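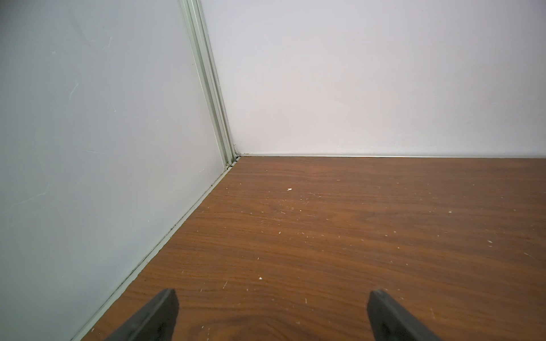

June 16, 2020

The quote from Lemow came back and I've read it enough times now to be annoyed by it in new ways. It's for a second two-arm cell to go next to the one we have. Walls, rails, both arms, wrist cameras, boards, the lot. The salesman calls it "turnkey." I have bought turnkey things before, and I still have the drawer full of adapters.

For anyone new here, I look after the equipment budget for a small shop, and part of that is deciding whether we should own more robots. I didn't pick the first cell. I inherited it along with a spreadsheet that had one line for it, and that line said "cell." Everything we have spent on it afterward went under "misc," which is how a thing gets a reputation for being cheap.

So before I sign anything I've been sitting beside the existing one and writing down what it uses up, what it wears out and what it asks of a person. Vy Từ, who runs it most days, was patient about this. She did ask whether I was going to time her coffee breaks too.

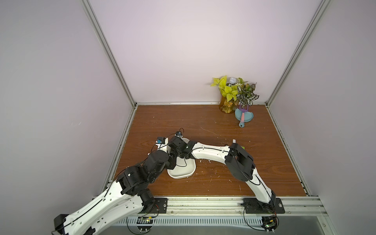
The cell we already own. Both arms on the front rail, the tray between them.

Start with the arms, because the quote does. Lemow's pitch is that arms in this class are now cheap enough that you can stop thinking about the price of any single one. I don't know what kind of shop stops thinking about a price, but it's not mine. The cheap part is the arm. The brackets, the plates, the boards under the rail, the wiring that hangs off those boards in loops, the cameras on the wrists: somebody has to buy all that, and then somebody has to own a spare of it. Lemow's list has no spares on it at all. I asked for a price on a spares kit and got back a brochure.

Then cables. I had written "cables, misc." in my own draft, and Vy crossed out the misc. Have a look at the next photo and follow the black one down. A loose cable that drapes into the tray where the gripper is working is a cable I expect to replace. I can't tell you when, and neither can Lemow, whose quote says "cable management included" without saying what is being managed or with what. On ours, cable management is white zip ties. They're fine. They're also not worth what Lemow wants for "integration hardware," if zip ties are what that means, and I have asked in writing whether it is.
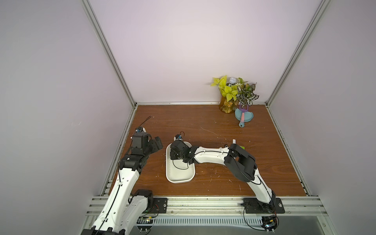 Right gripper down in the tray. Note the shavings, which I get to below.

The mess surprised me more than the cables did. There are little white shavings and bits of debris all over that tabletop, and they collect in the back corner where the post comes down and along the joint where the trim meets the wood. You won't see any of that in a sales video. I asked Dendau (the other bidder, cheaper on paper, slower to answer email) what they recommend for cleaning, and they told me the work surface was "easy wipe." The surface probably is. The slots in an aluminum extrusion are not easy wipe. They're a brush and a vacuum with a narrow nozzle, and a person holding the nozzle, and that person's time has to go on a line somewhere. I've put it in. The second cell will need it as well, and I don't believe for a second that two cells get cleaned as quickly as one.

My own numbers, for what they're worth. I've set aside $2,000 for the things that aren't in either quote: spare servos, a spare wrist camera, cables, fasteners, a replacement tabletop at some point. I've put $200 on top for cleaning gear and trays, and I expect to be told that's silly. My guess is that it's low. And I've written in six weeks between delivery and the first day the thing earns its floor space. Lemow says two. They said two last time as well, according to the emails I found.

Now the part where I'm supposed to be fair.

I do think the layout is sensible. Having both arms on one front rail, with the bolts where you can reach them, means you can work on a base without crawling into the enclosure. The plain pale walls look like nothing much, and that's fine, I would sooner pay for nothing much than for the printed panels Dendau offered as an upgrade. Why would anyone upgrade a wall? The aluminum framing is the kind you can buy by the length from other people, so if Lemow folds or doubles its prices I can still get a post. That counts for a lot with me. I have a dead labeling machine from Brekum in the back that nobody on earth sells a hinge for.

What I can't get from either bidder is a straight answer on what a second cell does that more hours on the first one wouldn't. Both of them answer this with a chart. The charts assume the first cell is busy all the time, and it isn't. It waits on people. It waits on parts for the tray, and it waits while Vy moves something a little to the left. If the bottleneck is a person setting things out, then two cells and one Vy gets me two cells waiting. I'd want to see a month of honest logging before I believed any chart, including one I drew myself.

Lương in purchasing thinks I'm dragging my feet, and says the Lemow price only holds until August. Prices that only hold until August have a way of turning up again afterward — I've watched it happen with forklifts. Lương hasn't, but Lương also doesn't have to defend the misc line.

Where it stands: I've sent Lemow back a list with the spares, the cable question and a request for a parts price sheet with actual prices on it. Dendau got the same list minus the zip tie question. Vy has started a log on a clipboard by the cell, with one column for running, one for waiting and one for cleaning. The cleaning column already has entries in it.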